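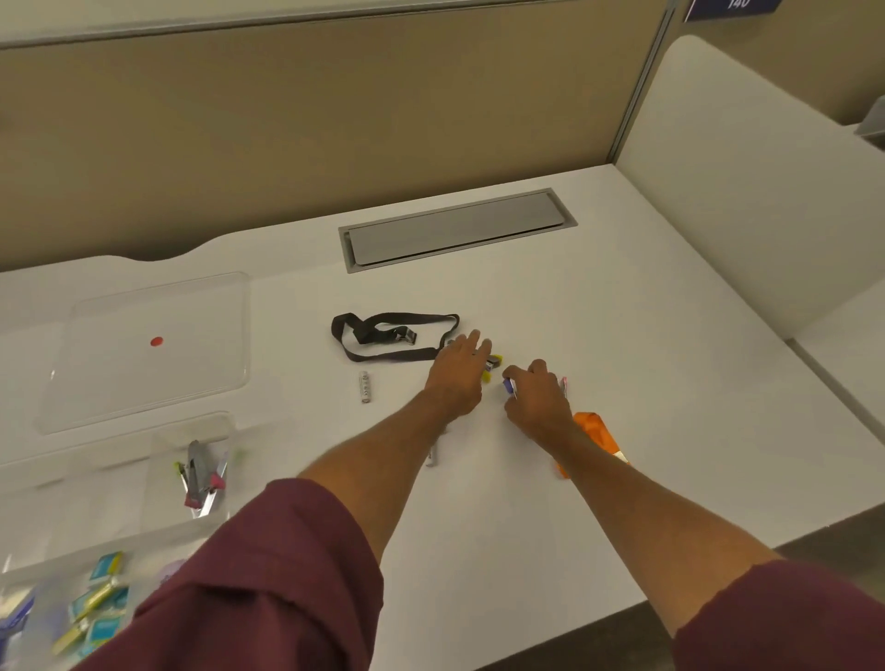

Photo: Reltero project, head camera view

Filed under: Datasets / Manipulation / Known Issues

# Reltero Desk Sorting — data card, revision 3

Reltero is a set of 538 recordings of people who sort small office supplies into a clear plastic tray. Zastix uses it to train a two-arm robot for the same work. Please read the fault report before you train on it.

## What went wrong

During a test at Gimham, the robot lowered a small container into the tray and did not open its fingers. The arm continued to the next position and pulled the tray with it. The tray fell from the desk. No person was hurt, but the wrist sensor was damaged and had to be replaced.

We found two causes:

- The release labels came too late in 100 recordings. The clock of the head camera was behind the clock of the hand tracker.
- The force limit was turned off in the test settings — this was our mistake, and it is not related to the data.
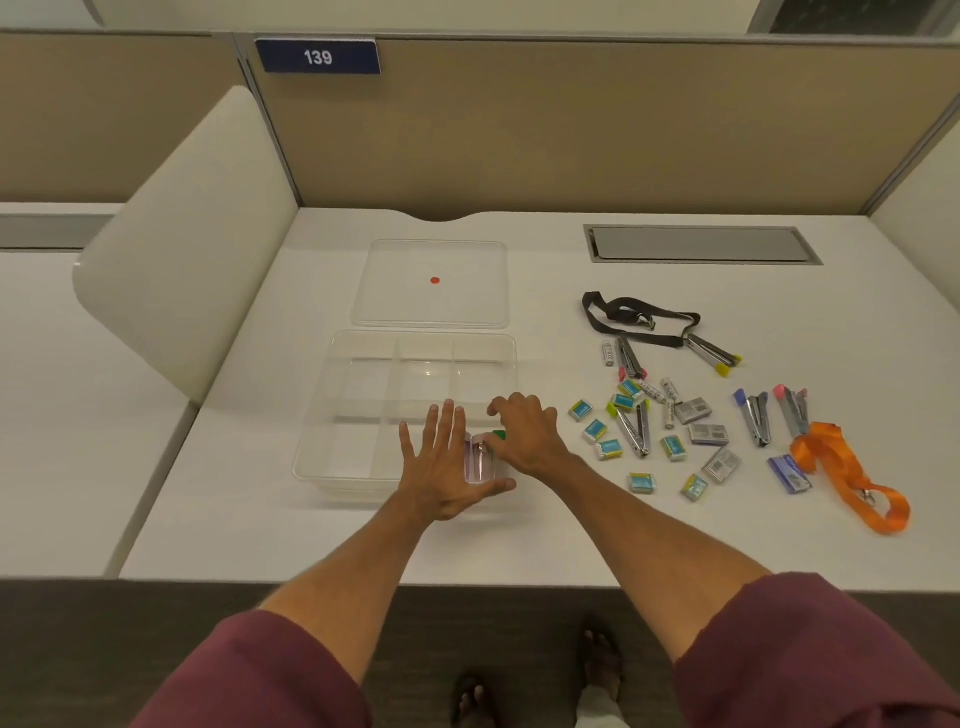 Gimham, Jan 18, 2019

A left hand flat against the front of the tray is common in human work. Our robot had no rule for this support, so it placed items with one arm only, and the tray could slide.

## Current status

The late labels are corrected in this revision. The old files are kept in `old_labels/` for comparison. Do not mix them with the new ones.

## Before you run a robot

1. Turn on the force limit.
2. Fix the tray to the desk.
3. Check that the gripper reports "open" before the arm moves away.
4. Keep one person at the stop button.

## Still open

Batteries standing on their end are sometimes labeled as lying down. We plan to correct this in August.

Maintainer: Bañuelos, Zastix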